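Asuka Hamada
30th August

Washing fleece blankets, a short thread. I ruined two before I worked this out, so take what's useful.

Pink one with the yellow cartoon animals, spread out on the table.

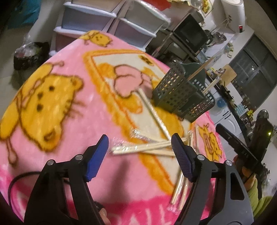 Gilles Joly replied that fabric softener is what kills fleece, and he's right. It coats the fibers and they go flat. I stopped using it in May.

Cold water, gentle cycle, half the usual detergent. Wash it alone or with other fleece – towels shed lint and you'll be picking it off for a week.

Turn printed ones so the picture side is folded in. Zip up anything with a zipper first.

Dryer on no heat, 30 minutes, then over a rack. High heat makes the pile go crunchy and it doesn't come back.

If it's already crunchy, a soft pet brush helps a little. Brush while damp, one direction only.

Stains: dish soap and a fingertip, 10 minutes, rinse. No bleach on prints.

Next thread is wool. Give me a few days.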